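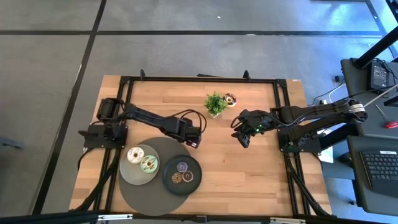 The Jekari is a tabletop mixer with four microphone channels and one stereo track input, made for record-store shows, listening parties and other small sets where the artist performs over a backing track. It weighs 920 grams and will slide if someone pulls on a cable, so pick the table before you unpack anything else. A wood top with a hard border, like the light striped one in the photo, works well as long as all the feet of the mixer sit on the wood and none of them rest on the black frame. A concrete floor such as that one reflects a lot of sound, and you should expect to turn the vocal channels down a little compared with a carpeted room. Glass counters and folding card tables buzz when the bass comes up and are best avoided.

5. Setting up for an in-store set

Read this section once all the way through before the day of the show. It assumes you have already updated the mixer (section 3) and paired the footswitch if you use one (section 4).

What you need

- Jekari mixer and its own power supply
- Two powered speakers with stands
- One or two vocal microphones with XLR cables
- A phone, laptop or sampler for the backing tracks
- The stereo track cable from the box (gray plugs)
- Gaffer tape
- Closed-back headphones

CAUTION: Use only the Sodis power supply that came with the mixer. Other supplies with the same plug can have the center pin wired the opposite way. Damage caused by a wrong supply is not covered.

5.1 Placing the speakers

1. Put the speakers in front of the performer, one on each side, facing the crowd. No microphone should be in front of a speaker.
2. Raise the stands until the horns are above head height for a standing crowd. In a store with tall record bins this usually means the top hole on the stand.
3. Turn each speaker in slightly toward the middle of the room. Do not point either one at a front window.
4. Spread the stand legs fully and tape down any leg that sticks out into an aisle.

Note: If there is room for only one speaker, connect it to MAIN LEFT and set the MONO switch on the back panel to ON. With the switch off you will lose half of the backing track, and on some beats that means the entire hi-hat or the ad-libs.

5.2 Connecting

Leave everything switched off until step 6.

1. Turn all the level knobs and the MAIN knob fully left.
2. Run one cable from MAIN LEFT to the left speaker and one from MAIN RIGHT to the right speaker.
3. Plug the lead vocal microphone into channel 1. A second vocalist or host goes into channel 2.
4. Connect the track cable from TRACK IN to your phone, laptop or sampler. Push the plugs in until they click.
5. Connect the power supply to the mixer first, then to the wall.
6. Switch on in this order: playback device, mixer, speakers. At the end of the night go in reverse, speakers first.

CAUTION: Switching the mixer on or off while the speakers are live sends a loud pop through them. It can damage the horns and the hearing of anyone standing close.

Note: Put phones in airplane mode before you plug them in. A call coming in will stop the track and play the ringtone to the room.

5.3 Setting levels

Set the vocal first and bring the track up under it. Most people do this the other way around and run out of room on the vocal.

1. Have the vocalist rap or sing at full performance volume, holding the microphone the way they will hold it in the set. Talking into it is no use for this.
2. Turn the GAIN knob on channel 1 to the right until the red light flickers on the loudest words, then turn it back until the light stays off.
3. Set the channel 1 level knob to the center mark.
4. Slowly raise MAIN until the vocal is clear at the back of the store.
5. Start the loudest track in the set and raise TRACK until the two are balanced. Check from the back wall and also from the register.
6. Press LOW CUT on every vocal channel. If the vocalist cups the microphone, leave LOW CUT on and reduce HIGH by a small amount as well.
7. Press and hold SAVE until the screen shows SCENE 1.

Note: A store full of people soaks up sound. Levels that were right in an empty room will seem low once the crowd is in. Raise MAIN and leave the balance alone.

5.4 If you hear feedback

1. Lower the channel that is ringing. Do not mute the whole system in the middle of a verse unless you have to.
2. Check that the vocalist has not stepped out past the speakers. This is the usual cause at in-store shows, where people like to go into the crowd.
3. Turn on the NOTCH filter for that channel (Menu > Channel > Notch > Auto).
4. If it comes back, move the speakers forward by one step and repeat step 5.3.4.

5.5 Between the set and the signing

Many events go straight from the performance to a signing line, and the same table is often wanted for both.

1. Load SCENE 2 (host microphone only, background music at low level).
2. Unplug the channel 1 microphone and take it with you. Handheld microphones left on a signing table tend to leave with somebody.
3. Move the mixer to the end of the table farthest from the line, with the cables running off the back.
4. Press LOCK. The knobs are now disabled and fans leaning over the table cannot change anything. Hold LOCK again to release.

CAUTION: Keep drinks and open paint markers away from the mixer. The vents on the top panel are not sealed.

5.6 Quick checks

No sound at all: MAIN is down, or LOCK was pressed before the levels were raised.

Vocal but no track: the playback device has gone to sleep, or its own volume is at zero.

Track sounds thin and distant: one of the gray plugs is only halfway in. Push until it clicks.

Screen shows E69: the mixer is too warm. Switch it off, move it out of direct light and wait until the code clears. Do not cover the vents.

Hum that changes when you touch the laptop: run the laptop on its battery for the length of the set, or use the Kabbaj isolating adapter (sold separately).

Next: 6. Recording the set to a memory card

Home | Products | Manuals | Firmware | Spare parts | Dealers | Contact

Comments (4)

Hajar Slaoui
The mono switch note should be in bold. We did a whole release event in April out of one speaker and the hook was missing on two songs. I thought the file was bad.

Magdy El-Sayed
Does scene 2 save the notch setting or do I have to turn it on again? Mine seems to forget it after a power cycle.

Folke Vik (Skerell support)
Magdy, the notch setting is stored only if it is switched on before you hold SAVE. If yours is forgotten after that, please update the firmware and load the scene again. Hajar, thank you, I have passed that on to the person who edits the manual.

Souad Sqalli
Is the track cable a standard one? I lost mine at a show and the dealer says it's special order. Abdelghani El Fassi at our shop made one up from two ordinary leads and it works but it doesn't click in.

Contact Skerell support | Terms | Privacy | © Skerell. All rights reserved. | Back to top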